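How do you keep wooden chopsticks tidy (and stop losing one of every pair)?

Posted in Kitchen & Household

Horațiu Dobre

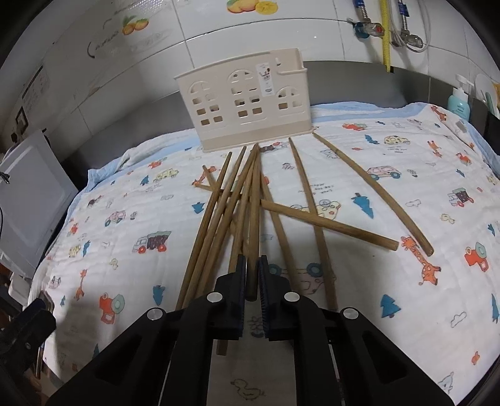 I've been meaning to ask this for months, so forgive me if it comes out a bit long. We eat with chopsticks at home perhaps three or four evenings a week, more in the winter when it's all noodle soup, and over the years we've ended up with a great many plain brown wooden ones. No lacquer, no patterns, nothing to tell one pair from another. They came in different lots. I think the first came from a shop in Manole when we moved here, and the rest were top-ups whenever we ran short.

The trouble is that they live everywhere. Half of them are in the cutlery drawer, where they slide under the tray and jam it so that it won't open past the first hand's width. Some are in a jar by the hob with the wooden spoons. My daughter borrows them for building dens and for holding her hair up, and I found two in the box of knitting needles in December. When we sit down to eat there is always a hunt, and there is always somebody with one long one and one slightly shorter one, and that somebody is generally me.

I've now got hold of a small plastic basket, beige, the upright sort with cut-outs in the sides that look like little arched windows, and my idea was to gather the whole lot together, throw out the bad ones and stand the rest up in it. My wife thinks they ought to lie flat in a drawer or they'll warp. My mother-in-law (who has views) thinks the cut-outs are a mistake and the thin ends will poke through. I quite like the basket and would prefer to use it, but I'd like to hear from people who have lived with one arrangement or another for a good while.

So, really, three things I'd like to know. Upright or flat? Thick ends up or thin ends up? And is there any sensible way of pairing plain ones without painting them, or should I stop worrying about it? I'd also be glad to know how people decide when a wooden chopstick is past it. Some of ours have gone a bit furry at the tips and I can't tell if that matters.

Thank you in advance, and sorry for the length!

Mrs_T_Drestach

Hello Horațiu, and please don't apologise for the length, I enjoyed reading it and I recognised our own kitchen drawer in every line. I've been through just about all the stages of this over the years so I'll tell you where we ended up, and you can take what's useful.

Upright is fine, and I'd go so far as to say it's better, provided they are properly dry before they go in. What warps wood is being put away damp, with one side against something and the other side in the air. I had a lovely flat box for ours once, with a sliding lid, and I was very proud of it, and they came out of it after one wet autumn bent like bananas and smelling of cellar. That was my own fault for being impatient with the tea towel. Now I wash them by hand, give them a rub, and leave them spread out on a dry cloth overnight with a bit of space between them. By breakfast they can go in the pot.

Your basket with the windows sounds just the thing to me. Air gets in at the sides, and that's half the battle. Your mother-in-law does have a point about the thin ends though! It depends on how big the holes are, so try a few before you commit the lot. If the tips go through, cut a bit of thin card or a scrap of non-slip drawer liner and put it inside, just round the lower part, so the ends have something to rest against and there's still air higher up. I'd put a folded piece of kitchen paper in the bottom too and change it when you remember. You'll be surprised what collects down there. Crumbs, mostly, and in our case a birthday candle.

As for which way up, we keep the thick ends at the top. You take hold of the end you're going to hold anyway, and no visitor's fingers have been all over the end that goes in your mouth. I know plenty of people who do it the other way so the eating ends stay off the bottom of the pot, and they aren't wrong either. If you go my way you do have to keep the bottom of the basket clean. Give it a good wash every couple of weeks with hot soapy water and an old toothbrush for the little openings, because dust sits in the corners of a pattern like that.

Now, pairing. I do sympathise. What I did was tip every single one out on the spare bed one rainy afternoon (put something washable down first, I used an old cot quilt) and sort them by length. Stand a handful on end on a table, tap them level, and the short ones show themselves straight away. Then I laid the same-length ones side by side and rolled them under my palm, and any that were bent wobbled. The wobblers went in the garden for labelling the seed rows. Once I had only the same length left it stopped mattering which went with which. You pick out any two and you have a pair.

If you really want them kept as couples, a tiny notch or a dot of pencil on the flat of the thick end will do, or small rubber bands, but the bands perish and go sticky, and I gave up on them.

The furry tips: a light rub with fine sandpaper, going along the wood and not across it, then rinse and dry. If they go furry again within the week, let them go. Anything with a split, a black patch or a smell goes straight in the bin, no second chances. I'm quite strict about that one.

One last thing, keep the basket away from the hob. I had a plastic one from Tradico that stood too near the back ring and it developed a lean that it never lost. And do find your daughter a few of her own! Ours had the odd ones in a tin with her name on and it saved a good many arguments.

Let us know how you get on.

gramberg_pete

Flat in a drawer, every time. I don't see the point of a basket on the worktop, it's one more thing to wipe round. Get a narrow tray insert, put it at the side of the drawer, done.

We also cut ours down to 16 pairs, and that was after a proper clear-out. Before that we had them coming out of our ears. My brother-in-law once ordered a box of 1,000 disposable ones for a party and we were lighting the barbecue with them for two summers.

Don't put them in the dishwasher.

Odile by the river

I'd agree with nearly everything Mrs T says and only wanted to add a few bits, as someone who has washed a frightening number of chopsticks in her time (my parents had a lunch place with almost 40 covers, and guess whose job it was after school).

Oil makes a difference with bare wood. Not often, maybe a couple of times a year, and not olive oil, which goes rancid and makes everything taste of old cupboard. Use the food-safe mineral oil that's sold for chopping boards. Put a little on a cloth, draw each one through it, leave them for a few hours on some newspaper and wipe off whatever hasn't soaked in. They come up a much nicer colour and the tips don't fray so quickly. Lacquered ones don't need any of this, and from what you say yours aren't lacquered, so I'd give it a try on two or three first and see if you like the feel. Some people find them slippery for the first few meals. My father did, and said so at every one of them.

I wouldn't soak them. I know it's tempting to leave them standing in a mug of water when there's rice stuck on, but the tips swell and that's where your fur comes from. A damp cloth wrapped round the ends for ten minutes loosens rice just as well.

About the basket, do watch that it doesn't tip. Chopsticks are long, and all the weight of them ends up leaning on one side. A light plastic basket will go over the moment somebody takes a couple out in a hurry, and then you've got them fanned out across the floor and it's all to wash again. Ours at home was always falling over until my aunt put a flat stone from the beach in the bottom (scrubbed and boiled, before anybody writes in). A few glass pebbles would do it too. Or stand the basket in a corner, with the wall behind it on two sides, and it has nowhere to go.

And I'd leave the ones you don't use daily out of it altogether. We kept enough for the family plus a few in the basket, and the rest in a cotton bag in the dresser for when people came round. A packed basket doesn't dry in the middle, however many windows it has. If you find the bag starts to smell stuffy, hang it on the back of a door for an afternoon.

On the pairs, my parents never matched a single one. All the same length, all the same wood, take two from the pot. The customers never said a word about it. At home my aunt burned a little ring round the thick ends of hers with a hot needle so that we would keep our hands off them, and it did look rather smart, but it took her a whole evening and the kitchen smelled like a bonfire until the next day.

Horațiu Dobre

Thank you all so much, this is more help than I'd hoped for. I've done the tapping-level test on a handful already and found that what I thought were two lengths are in fact three, which explains a good deal about my dinners. I'll try the basket in the corner with a stone in it and kitchen paper underneath, thick ends up, and the spares in a bag. My wife has read Pete's reply aloud to me twice. Does anybody know if the board oil is all right on beech, or is it only for certain woods?

Odile by the river

Beech is fine, it drinks it up. You may need a second coat.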